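Sorting out the card drawer

Most of us have one drawer where the cards go. Loyalty cards, library cards, insurance cards, a gym card from two towns ago, the business card of somebody who once fixed the dryer. In our January issue we asked readers how they keep theirs in order, and the most useful letter came from Setsuko Iwasaki, who cleared hers out over one evening and wrote down what she did.

She started by emptying everything onto the table and making two piles, one for cards she had used in the past year and one for everything else. The second pile was much taller. Anything expired went straight into it, along with store cards that now work from a phone number at the register. She cut up the ones with an account number on them and put the rest in the trash.

What was left went into a booklet-style card holder, the kind with clear plastic sleeves that turn like pages and a strap that snaps shut. She had owned one for years and had stopped using it when it got too fat to close. Her mistake, she says, was putting two or three cards in each sleeve. It saves room for a week or so, and then the front card hides the others and you end up pulling out the whole lot at the counter.
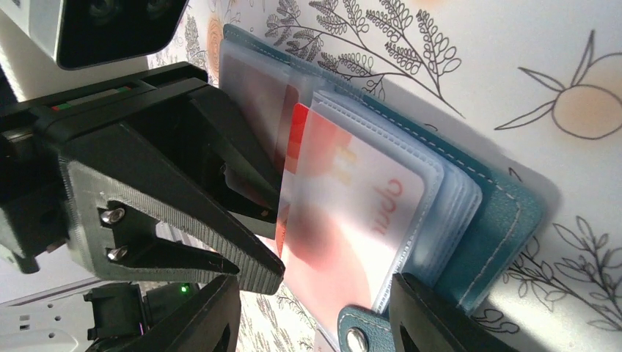

The order matters more than the number of sleeves. Setsuko puts medical and insurance cards first, then the library and transit cards, then stores. Business cards go at the very back, and she keeps no more than 6 of them. If a new one comes in, an old one gets copied into her phone and thrown out. Bank cards and her driver's license stay in her regular wallet, so that losing one does not mean losing both.

Genji Sakai wrote in with a different approach. He keeps the cards he needs every day in his wallet and leaves the booklet at home by the door, next to the keys. Before he goes out he takes whatever he needs for that trip. He admits this works best for people who plan their errands, and that he has twice stood at the hardware store without his card. He still prefers it to carrying everything.

Both of them had something to say about cleaning. Frosted or cloudy sleeves collect lint along the open edge, and a dry cotton swab will get most of it out. For the sleeves themselves, a barely damp cloth is enough. Take the cards out first and leave the holder open until it has dried, or the pages will stick together. A cover in faux leather can be wiped the same way. Keep rubbing alcohol off it – Genji tried that on an old one and took the color off the corner.

A few readers asked about snaps that have gone loose. Usually the holder is overfilled and the strap has been pulling. Take out a few cards and try it for a day before you decide it is broken. If it still pops open, a shoe repair shop can often replace a snap while you wait.

One last tip from Setsuko. Before the cards go back in, lay them out in rows, take a photo of the fronts, and write the customer service number for each on a sheet of paper that stays at home. If the holder is ever lost, you will know what was in it and who to call. Hers took 20 minutes, including finding a pen.

We have room for more letters on this in the next issue, especially from anyone who has found a good way to store gift cards with a small balance left on them. Letters can be left at the front desk or sent to the usual address.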